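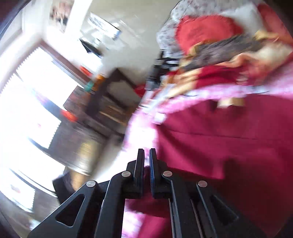

Photo: Jarotdale Residents' Association

Jarotdale Residents' Association
Minutes of the meeting held on 3rd July in the upstairs sitting room, Susside House

Present: nine members. Apologies were received from two.

1. Minutes of the last meeting
Agreed as a correct record. The broken gate latch is still outstanding and carries over.

2. Sitting room
The meeting looked at the room before taking this item. Members agreed to keep the dark wooden unit against the wall where it stands. A suggestion to move it to the hall was not supported.

The window was discussed at length. The room gets very bright and several members find it hard to read there in the afternoon. Two quotes for blinds were tabled. The one from Verow came to $300 with fitting, the other was higher and did not include fitting. Verow was accepted. The brown window frame will not be painted. One member asked for her disagreement to be noted.

The pictures on the cream wall will stay up. Rehanging them lower was put to a vote and lost, four to three, with two not voting.

3. Seating and cushions
Covers are to be washed every two months, next in November. The red cushion stays. Anyone bringing cushions or throws from home should put a name on them, as two throws are still unclaimed from the spring.

4. Clothes swap
The last swap brought in 19 bags. Too many were winter coats, and the rail bent. For the next one, coats will go on the landing and everything else will be sorted in the sitting room. Unclaimed items will go to the Lis thrift store within a week. Up to $200 was set aside for a stronger rail and hangers.

5. Money
The balance stands at $1,616 before the blinds are paid for. The heating bill has not come in yet. Dues are unpaid for three households and reminders will go out with these minutes.

6. Any other business
The kettle trips the switch if the heater is on. Please use one at a time until it has been checked.
A request to hold a quilting morning in the room was agreed, subject to the key being returned the same day.

Next meeting: same room, date to be posted on the hall board.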